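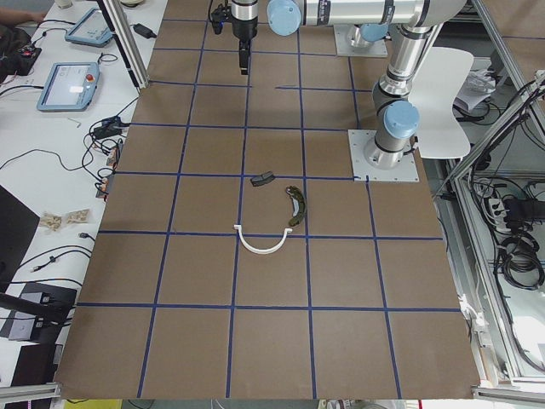 Figure 4. Covered table with tape grid and three small parts laid near the center.

4. Covering and marking the table

This section explains how to cover the table with brown paper, how to mark the grid with tape, and how to lay out the small parts of the Prirkitz set on it. Please read the whole section one time before you cut any paper. Two persons can do the work in one evening. One person alone can also do it, but the covering in 4.2 will be slower.

4.1 What you need

Brown paper on a roll, the heavy kind, uncoated
Blue painter's tape, one full roll and one in reserve
Clear tape for the underside of the table
A long ruler or a straight wooden strip
A pencil, not a pen
A knife with a fresh blade, and scissors
A soft dry cloth
The part list from the Prirkitz box (39 lines, printed on both sides)

The measures in this section are for the Tripathi table, with a top of 2,000 mm in length. If you have another table, write your own length in the margin and use it everywhere you see ours.

Note: Do not use shiny gift paper or the thin paper from parcels. Shiny paper reflects the lamp, and thin paper will tear when you take off a tape line for correction.

4.2 Covering the top

1. Take everything off the part of the table that you will cover. Wipe it with the cloth and let it dry.

2. Roll out the paper in the long direction with the curl facing down. Leave it like this for the night if you have time. Otherwise, press it flat with books at the corners.

3. Fold the front edge down over the table edge and fix it on the underside with clear tape. The front edge should be straight, so begin with this side and do the other sides after.

4. Go to the opposite side and pull the paper with flat hands. Fix it in the middle first, then go outward to the corners.

5. If one width of paper is not enough, lay a second width with an overlap of two fingers. Put the overlap where a tape line will come later.

6. Where something is fastened to the table top, cut the paper slowly in small steps and press the cut edge down.

Small creases are no problem. A crease that stands up so high that a flat part rocks on it must be pressed down, or the paper pulled again.

CAUTION: Never cut on the covered table. Use a separate cutting board for all cutting after step 6. The knife goes through the paper before you feel it.

4.3 Marking the grid

The cells are square, or as near to square as you can make them by hand. Choose the cell so that your biggest part fits inside with free paper on every side. Make a drawing on a small sheet first and count the lines on the drawing.

1. With the ruler, make small pencil marks on the front edge, one for each line. Make the same marks on the opposite edge.

2. Do the lines which go away from you first. Fix the end of the tape on the front mark, unroll the tape in the air above the table, pull it lightly, and let it down on the far mark. Only then press it with the cloth from one end to the other.

3. Check that the tape did not stretch. Stretched tape pulls itself back after some hours and makes waves in the paper.

4. Do the cross lines in the same manner, beginning with the one in the middle. Measure the others from this line and not from the table edge - table edges are often less straight than they look.

5. If a tape is too short, do not pull it to reach. Begin a new piece on top of the old one.

Note: A line which is a little wavy can stay. Ankit Nautiyal, who tested this section at the Tratalon workshop, replaced every wavy line in July and the paper became worse with each correction. The grid is there to find a part again and to tell another person where it lies. For measuring, use the ruler.

4.4 Naming the cells

Give each column a letter, from left to right, and each row a number, starting from the side where you stand. Write the names on your drawing. You may also write them on the tape in pencil, at the ends of the lines only.

Everybody who works at the table must count from the same side. Agree on this before the first part is laid down. If two persons stand on opposite sides, one of them has to read the drawing upside down, and this person should be told so.

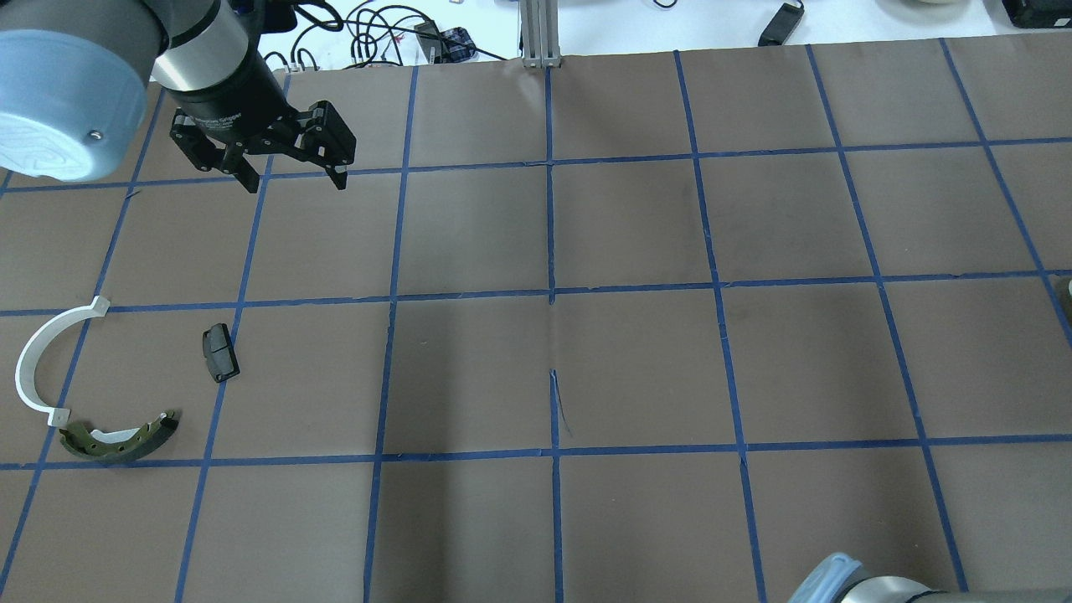
4.5 Laying out the parts

1. Begin with small groups. Three parts are enough for the first layout, and 12 is the most we advise for one table.

2. Put flat black or dark gray parts down with the biggest face on the paper. Leave some distance between these parts, as they are easily taken one for the other.

3. Curved parts can lie in more than one direction. In your notes, write to which side the opening faces: left, right, toward you or away from you. "Arc in C4" is not enough. "Arc in C4, opening right" is correct.

4. If a part lies on a tape line, name both cells with a stroke between them, for example C4/C5. Do not move the part only to make the note shorter.

5. When you change the position of a part, write the new position below the old one. Do not erase the old one.

Note: White parts are easy to find on the brown paper. Green and gray parts are harder to see in the evening light, so switch on the lamp before you think that a part is missing.

CAUTION: Do not slide the parts on the paper. Lift them. A part with a sharp corner can open the paper, and tape edges also come up this way.

4.6 Care and repair

Dark patches come with time, from hands and from oil on the parts. They do no harm and you should not try to wash them. Dust can be taken away with the dry cloth, always in the direction of the tape.

A small slit in the paper can be repaired as follows:

1. Take all parts out of the neighboring cells and note their positions.

2. Push the two sides of the slit together with the fingers until they meet.

3. Cover it with a narrow piece of brown paper tape. Do not use the blue tape for this, or the repair will be read as a grid line.

4. Rub it flat with the back of a spoon.

A slit shorter than a finger's width, with both sides lying flat, may also be left alone. Look at it again at the next layout.

Change the whole paper when the tape does not hold any more at the ends, or after 600 layouts if you keep a count of them. Remove the tape before the paper, pulling it back low over itself. Keep the old paper if it is still whole. Turned around, it is good for covering the shelf where the set is stored.

Questions about this section go to Rawan Shboul at Tratalon. Spare rolls of paper are ordered with the form in section 9.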